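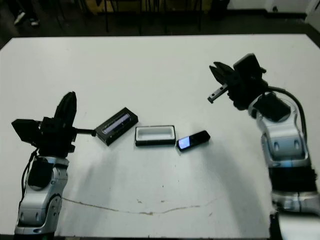 Re the junk drawer question, quick answer before I have to run: get it all out onto a big plain surface, a few things at a time, spread apart, and don't decide anything while your hand is still in the drawer. White is best if you have it. Small dark things vanish in a drawer and on a white table they just sit there looking at you. The black case is a good one for this, long and rectangular, pale lavender-blue inside, could be for glasses, could be for pens, and you'd never pick up on that inside color in a heap. Three things in a row with air between them and you can think. Thirty things in a pile and you go make coffee.

OK, the rest of it in the order you asked, more or less. Quoting the whole thing for people on the digest, trimmed the footer.

> On 24 January 2024, a member in Nunbridge wrote:
>
> Hello all. Been reading the list since November, first time posting. We moved into a smaller place and I've done the closets and the kitchen and I was feeling pretty good about myself until I got to the small stuff. It is everywhere. Two desk drawers, a shoebox, the bowl by the front door, a cookie tin, and a bag that never got unpacked from the move.
>
> I mean things like cases with nothing in them, cords, keys, tape measures, dead pens, live pens, those little screwdrivers, a stapler that takes staples I don't own. My questions:
>
> Do you sort by what it is or by where it gets used? I've started it both ways and quit both ways.
>
> What do you do with empty cases? Glasses cases especially. They're well made and I can't throw them out, but we have a lot more cases than glasses.
>
> Is it worth buying drawer dividers? I looked at the Hrubý ones, the bamboo trays with the sliding pieces, and also the Narkov plastic ones that click together. The Hrubý set for one drawer was $48 and that seems like a lot for some sticks.
>
> And how long should this take? I gave it a whole afternoon and ended up with everything on the floor and then it was dinner time and it all went back in the box. Husband laughed. I did not.
>
> Thanks for any help. Sorry so long.

Not long at all, you should see the paint thread.

**What it is vs. where it gets used**

Where it gets used. Every time. I did it by kind for years, all pens together, all tape together, all cords together, very pretty, and then every time I needed a pen by the phone I walked across the house for it and left it by the phone. So now there's pens by the phone and also a pen drawer.

The exception is spares. Spares go by kind, in one spot, and the spot can be annoying to get to. Top of the closet, fine. You only go there when the working one dies.

How I run it: take a handful out, lay it on the table, spread it. For each thing say out loud the room where you last used it. Can't name a room, slide it to the far edge. Don't argue with yourself over the far edge yet. Next handful. When the table gets full you carry things to their rooms, not before. If you carry as you go you'll end up in the bathroom reorganizing the bathroom.

And please not the floor. I know everybody does the floor. Your back gives out before the box does, and things roll under stuff, and somebody needs to walk through. Kitchen table, ironing board if you're desperate, a door laid over two chairs once (that was me, would not repeat).

If your table is dark or has a busy grain put a sheet over it. Plain one. Sounds fussy but try it with black things, black cords and cases and clips, you'll see teh difference right away.

**Empty cases**

My favorite subject and I have maybe ten minutes so.

Don't toss the good ones. A hard case is the best drawer divider there is, it has a lid, and you already own it. Things I have living in glasses cases right now:

- sewing kit for the car, needles and black thread and white thread and a few shirt buttons
- earbuds plus the short charging cord
- the hex keys for the bed, taped label on the lid, under the bed where they belong
- pencils, the stubby ones for the workbench
- hearing aid batteries for my mother when she visits
- the spare glasses, finally, one pair

The long flat kind, pen case shape, is good for the toothbrush when traveling but only if you can wipe out the inside. If it's fabric lined don't. It'll get funky. Fabric lined ones are good for anything that scratches, so watches, a nice pocketknife, reading glasses obviously, a flash drive or two.

Open every one before you decide. I'm serious. People shake it, hear nothing, and chuck it. Soft lining, you won't hear a thing. Somebody here a while back found an earring. Open it, run a finger down the corner, look at the hinge. If the hinge is shot it's trash, no pity. If it closes and stays closed it's a keeper up to a limit, and the limit for our house is whatever fits in one shoebox minus the lid. Past that they go to the optical shop. A lot of them have a donation bin for old glasses and the one near me takes cases too, ask first.

Also label the OUTSIDE. A closed case is a mystery box. Masking tape and a marker, ugly, works. I tried the label maker and the labels peeled off anything with a texture.

Leaving them open works too if they're in a drawer. The light lining is handy then, a paper clip shows up nicely on pale blue and not at all on black. I've got one open in the desk for clips and the stamps and it hasn't been tidied in forever and it's still tidy, if that makes sense.

**Dividers**

I have had both. Not for the same drawer.

The Hrubý ones are nice. They're nice to look at, they don't slide, and you'll feel like a person who has bamboo in a drawer. $48 is $48 though. For one drawer that you open in front of company, maybe. For the desk, no.

The Narkov click ones were a lot cheaper and the clicking wears out. Mine did, after a year or so the short pieces started popping out whenever I shut the drawer hard (I shut it hard). They're ok for socks. Socks don't push back.

But do NOT buy either one yet. Sort first, live with it, use cases and jar lids and the bottoms of check boxes for a month. By then you know what shape your piles are. I bought first. The trays I bought were all the wrong width for the things I ended up keeping and I kept some things just so the tray wouldn't be empty, that's how dumb it gets.

Measure the inside of the drawer too, the inside, and the height with the drawer shut. The rail on ours steals more than you'd think and I had a tray that fit perfectly till I tried to close it.

**How long**

An afternoon is too long. That's why it all went back in the box, you ran out of steam with everything out. Set a timer for 17 minutes. Yes 17, it's from the Clostumon list way back before it merged with this one, I don't remember where the number came from and at this point it's tradition. You take out only what you can put away in that time, and the last few minutes are for putting away only. Timer goes, table's clear, you eat dinner on it.

The shoebox, I'd guess a handful of rounds. The cookie tin less. Leave the bag from the move for last, you've lived without it for months so most of it's going out the door. Check it for keys.

The bowl by the front door, leave it alone. The bowl is doing its job. Dump it out whenever it overflows and don't feel bad.

**Odds and ends you didnt ask about**

Dead pens: scribble test, one try, hot water on the tip if it's a pen you love. Otherwise out.

Stapler with no staples: take it with you to the store or read the underside, the staple size is usually stamped there somewhere. A box of staples is 3000 or something crazy like that, you will own them for life. If you staple twice a year, give the stapler away and use clips.

Cords: match each one to a thing. Physically plug it in. No thing, into a bag with the date on it, and the bag leaves when you've forgotten what's in it. Same rule for keys except I never throw out keys and I can't defend it.

Little screwdrivers: one in the kitchen, one with the glasses. Rest with the tools.

And if you get stuck, put just a few things out. Really just a few. A case and whatever's next to it. Spread them out so they aren't touching and sit down in front of them. I get stuck when there's too much on the table, never when there's too little.

Somebody else please jump in on the cord thing, I know there's people on here with an actual system, the one with the toilet paper tubes. And whoever had the older Hrubý trays, did they change the sliding piece? Mine has a felt strip and the ones in the store now look like they don't.

Gotta go, ride's outside. Will read replies tonight.

(If the picture doesn't come through on the digest it's on the Nunbridge page under drawers.)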